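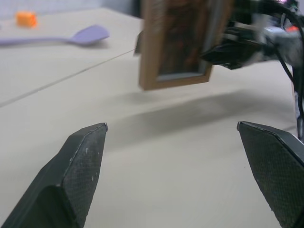 Wrist view, left arm: fingers open, picture frame held by the right arm.

Setting up a two-arm handover

The handover is run with the right arm holding and the left arm receiving. Both arms must already be homed and share one table origin.

1. Set the right gripper to hold force 60. Close it on the side of the object, leaving the lower edge free.

2. Raise the object 70 mm above the tabletop and stop the arm. Wait for the joint readings to settle.

3. Bring the left arm in low with its fingers fully open. Aim both tips at the space under the object – the wrist view should show bare table between them.

4. Check the pads. Small scuffs on the crosshatched face are acceptable. Replace a pad if the pattern has worn flat.

5. Check the cable on the holding arm. It needs enough slack to loop freely and must stay outside the path of the receiving fingers.

6. Close the left gripper at speed 211, wait one second, then open the right. Do not overlap the two commands.

If the object twists on release, lower the hold force in steps of two and repeat from step 2.

Comments (2)

Gayan Sivakumar
Does step 6 need the full second? Mine releases fine at half.

Dalness
Half is fine for light objects. With a heavy frame I would keep the full second – my left arm sags on contact.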